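Some notes on where Raststead stand going into August, mostly about the backcourt. Thread. 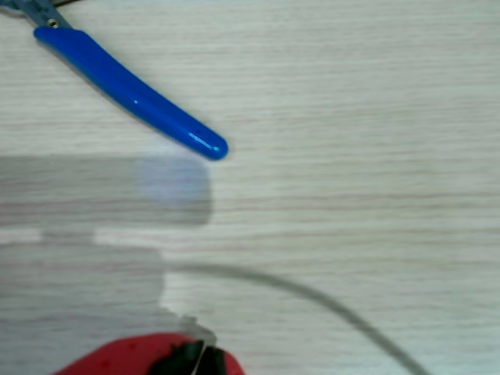

The first thing is the point guard spot. Gimen played 894 minutes last season and was the only ball handler the coaches trusted late in games. He is out of contract and the club has not said anything about an offer.

My guess is they want him back on a shorter deal. He turned down a two-year offer last winter, according to the local paper, and his side has been quiet ever since.

If he goes, Cabrera is next in line. He is a better shooter and a worse passer. He started 11 games when Gimen had the ankle problem and Raststead won five of them.

Those 11 games are worth watching again if you have the time. The offense was slower, but they turned the ball over less. The trouble was on defense, where opposing guards got to the rim whenever they wanted.

Somitz is the other name. He has spent most of his career off the ball and I don't think moving him to the point at 29 makes sense. He can bring it up the floor against a team that doesn't press. Most of the good teams in this league press.

Shona Kereama wrote last week that the club has talked to two guards from overseas. She didn't name them. She has been right on the last three signings, so I take that seriously.

The import rule matters here. Raststead already have both of their spots filled with big men. Signing a guard from abroad means moving one of the bigs, and the starting center led the team in rebounds with 421.

I would not move him for a guard. I might move the backup, who played well in the fall and then barely got off the bench after the break - there was a knee issue that the club never really explained.

Someone asked about the young guys. There is one guard on the development squad who could take minutes in the second unit. He is quick and he defends. He can't shoot yet and teams will leave him open in the corner.

On money: season tickets are up by 200 over last year for the lower section. People paying that will expect a proper point guard on opening night. I renewed mine, but my brother gave his up.

What I would do, in order: offer Gimen two years with a club option on the second. If he says no, start Cabrera and look for a veteran backup at home. Leave the bigs alone until midseason.

What I think they will do: wait for Gimen until the last week, then sign whoever is left. They did the same thing with the wing spot two years ago and ended up starting a power forward there until the winter break.

Training camp roster should be out by the end of the month. I'll add to this thread when it is - replies are open if you have heard anything on the two overseas guards.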